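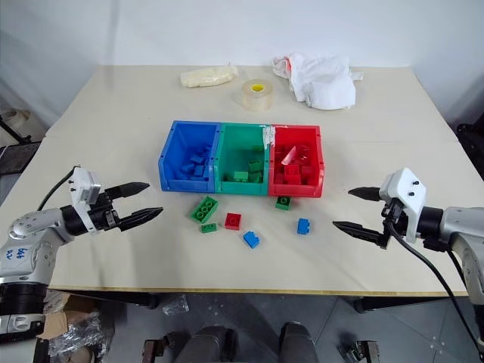

중고 블록 분류, 색을 먼저 볼 것인가 모양을 먼저 볼 것인가
2018년 10월 24일

중고 조립 블록을 들여와 세척하고 다시 세트로 묶어 내보내는 업체 Hiltodau의 분류 담당자를 만났다. 이 업체에 들어오는 블록은 대부분 여러 집에서 나온 혼합 물량이다. 상자 단위로 들어오고, 무게로 값을 매긴다. 담당자는 입고 검사와 1차 분류를 맡고 있으며, 그 전에는 유통업체 Londen의 반품 창고에서 일했다.

1차 분류의 기준은 색이다. 수집가들 사이에서는 모양을 기준으로 나누어야 한다는 의견이 오래전부터 우세했다. 같은 색 블록이 한 통에 쌓이면 필요한 모양을 찾기 어렵다는 이유에서다. 담당자도 그 지적에는 동의한다. “최종 보관은 모양 기준이 맞습니다. 빨간 통에서 빨간 2×2를 찾는 것보다 2×2 통에서 빨간색을 찾는 쪽이 빠릅니다. 눈이 색을 먼저 구분하니까요. 그런데 1차 분류는 찾는 작업이 아니고 나누는 작업입니다. 집어 든 블록의 목적지를 정하는 시간만 보면 색이 짧습니다.”

작업대에서는 파랑, 초록, 빨강 통을 왼쪽부터 나란히 붙여 놓는다. 통은 앞면이 트여 있고 작업자 쪽으로 경사가 져 있다. 담당자는 통의 형태를 고를 때 앞턱 높이를 가장 먼저 본다고 했다. “앞턱이 높으면 위에서 떨어뜨려야 하고, 그러면 튑니다. 너무 낮으면 어느 정도 찼을 때 앞으로 흘러나옵니다. 앞이 트인 통은 내용물이 보여서 잘못 들어간 색을 바로 골라낼 수 있습니다. 대신 가득 채우면 안 됩니다.”

통을 붙여 놓는 데에도 이유가 있는지 물었다. 사이가 벌어지면 얇은 부품이 그 틈으로 빠진다는 답이 돌아왔다. 초록 통과 빨간 통이 맞닿은 자리에는 위쪽 테두리 근처에 흰 테이프가 세로로 붙어 있다. 고정 방법으로는 클립과 양면테이프, 전용 레일도 검토했다고 한다. “레일은 Uçar 제품을 써 봤습니다. 단단하게 잡히는데 통을 하나만 빼서 비우기가 번거로웠습니다. 테이프는 모양은 좋지 않아도 뜯고 다시 붙이면 됩니다. 접착제가 남으니 주기적으로 닦아야 합니다.”

작업대 상판은 옅은 미색이다. 담당자는 밝은 상판을 선호하지만 조건을 하나 달았다. “흰색 블록과 투명 블록은 밝은 상판에서 잘 안 보입니다. 그 두 종류가 많은 물량은 회색 매트를 깔고 합니다. 파랑, 초록, 빨강은 밝은 쪽이 낫습니다. 광택은 적을수록 좋습니다. 조명이 반사되면 어두운 파랑과 검정이 헷갈립니다.”

상판에 한꺼번에 쏟는 양은 적게 잡는다. 겹쳐 쌓이면 아래쪽에 있는 납작한 부품을 놓치고, 결합된 부품을 단품으로 잘못 보는 경우가 늘어난다. 통 앞에 낱개가 서로 떨어져 놓인 상태가 되어야 스터드 수와 높이가 한눈에 구분된다는 설명이다. 옆으로 기울거나 좁은 면으로 선 블록은 집기 전에 눕히지 않는다. “눕히는 동작이 하나 더 들어갑니다. 색만 보고 나누는 단계에서는 어느 면이 위로 와도 상관없습니다. 스터드가 두 개인지 여섯 개인지는 다음 단계에서 봅니다.”

투명 부품의 처리는 작업장마다 다르다. 붉은 기가 도는 반투명 부품을 빨강에 넣을지 따로 뺄지가 대표적이다. 이곳의 1차 분류에서는 같은 색 계열로 보고 함께 넣는다. 빨간 통 안쪽에 서 있는 반투명 조각이 그런 경우다. 2차 분류에서 투명류를 다시 분리하며, 이때 긁힘도 같이 검사한다. 담당자는 “투명류는 다른 블록과 오래 섞어 두면 표면이 상합니다. 1차 통에 담긴 채로 창고에 들어가는 일은 없어야 합니다”라고 말했다.

색 구분표에는 18가지 색이 올라 있다. 그렇다고 통을 열여덟 개 놓지는 않는다. 손이 닿는 범위에 통이 많아지면 팔의 이동 거리가 늘고 오분류도 따라 늘기 때문이다. 물량이 많은 색부터 통을 배정하고, 나머지는 한데 모았다가 다음 차례에 나눈다. 통의 좌우 순서는 바꾸지 않는다. 순서를 바꾼 날에는 익숙한 작업자일수록 실수가 많았다고 한다.

재조립 세트 가운데 부품이 가장 많은 것은 2,274개짜리다. 이런 세트를 맞출 때는 분류가 끝난 재고에서 목록대로 꺼내고, 봉투마다 번호를 매긴 다음 저울로 확인한다. 한 봉투의 부품이 58개를 넘으면 봉투를 나눈다. 담당자는 이 기준을 두고 저울의 오차와 얇은 부품의 무게를 고려해 정한 내부 규칙이며 다른 작업장에 그대로 적용할 수 있는 값은 아니라고 했다. 1×1 판처럼 가벼운 부품은 무게로 누락을 잡기 어려워 따로 센다.

포장 자재에 대해서도 물었다. 투명 포장 테이프는 작업대 뒤쪽, 벽에 가까운 자리에 둔다. 앞쪽에 두면 굴러가거나 블록이 심 안으로 들어간다. “심에 들어간 블록은 생각보다 늦게 발견됩니다. 뒤에 두더라도 작업이 끝나면 심 안쪽을 확인합니다. 점검표에 항목으로 들어가 있습니다.” 봉투는 지퍼형과 접착형을 모두 써 봤고, 현재는 지퍼형을 쓴다. 목록 오류가 나왔을 때 다시 열 수 있어야 한다는 판단이었다.

세척은 분류 전에 하는 것과 후에 하는 것에 각각 장단점이 있다. 먼저 씻으면 색 판정이 정확해지지만 씻지 말아야 할 부품까지 물에 들어간다. 스티커가 붙은 것, 금속 축이 있는 것, 전기 부품이 여기에 해당한다. 이 업체는 입고 때 그런 부품만 골라내고 나머지를 세척한 뒤 색 분류로 넘긴다. 물 온도는 미지근한 정도로 유지하고, 건조는 망 위에 펼쳐서 한다. 스터드 안쪽 빈 공간에 물이 남은 채로 통에 담으면 냄새가 난다.

변색된 블록은 별도의 문제다. 파란색은 햇빛을 오래 받으면 초록 기가 돌기도 하고, 흰색과 밝은 회색은 누렇게 변한다. 담당자는 견본 블록을 기준으로 판정하되, 애매하면 판매용에서 뺀다고 했다. 빼낸 블록은 Skekbridge에 있는 분점으로 보내 체험용으로 쓴다.

가정에서 같은 방식을 써도 되는지에 대해서는 조건부로 답했다. 블록이 한 상자 정도라면 색 분류만으로 충분하고, 그보다 많으면 색으로 나눈 뒤 판과 벽돌만이라도 다시 구분하는 편이 낫다는 것이다. 통은 같은 규격으로 구하고, 처음부터 많이 사지 말라고 했다. “통 2개로 시작해서 넘치는 쪽을 나누면 됩니다. 빈 통을 먼저 늘어놓으면 그 통을 채우려고 기준을 만들게 됩니다.”

12월에는 입고량이 늘어 작업대 배치를 조정할 예정이다. 통의 앞턱을 조금 더 낮춘 규격을 시험 중이며, 경사면에서 둥근 부품이 굴러 나오는 문제가 아직 남아 있다고 담당자는 밝혔다.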